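Skorbridge council to keep rate rise below inflation for second year

Skorbridge ratepayers will see a smaller rise than expected in the coming financial year after councillors voted to draw on reserves and put off two road projects.

The decision, made at the November meeting, passed 6 votes to three. It follows a long debate over whether the town should save its cash for a slower economy or spend it now while wages are still catching up with prices.

Finance director Hongmei Lü told councillors that the cost of running the town had grown more slowly this year than last, mainly on the back of cheaper fuel and a lower bill for bitumen. Wages remained the largest item in the budget and would go up again under the agreement signed with outdoor staff.

"Prices have stopped jumping, but they haven't come back down," she said. "Our costs are on a higher step than they were and the budget has to be built on that step."

The average household will pay $47 more over the year. An earlier draft had put the figure at $50 on top of a separate drainage levy, which has been dropped.

Councillor Petro Shevchuk, who voted against the budget, said the town was borrowing from its own future. He wanted the reserve left alone until the Reserve Bank's next few decisions were known.

"If rates stay where they are, our loan on the Trevier depot gets refinanced at a much worse price," he said. "That money would have been handy."

Ravindran Bangera, an economist at the consulting firm Graltora, prepared a paper for the meeting on local demand. He found that spending in the main street had been flat once price rises were taken out, and that households with a mortgage had cut back the most. Renters had cut back earlier and had little left to trim. 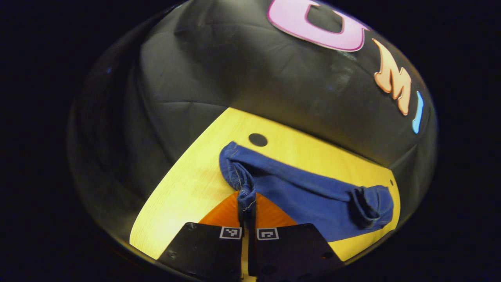
His paper recommended against new fees for small traders. Council accepted that advice, and permit charges for footpath dining will stay as they are.

Work on Liao Road and the depot car park will be held over. The library's opening hours are unchanged.

The town has 432 businesses registered for rates. Their notices go out with the household ones, and payment by instalments is available on request from the council office until 4 pm on weekdays.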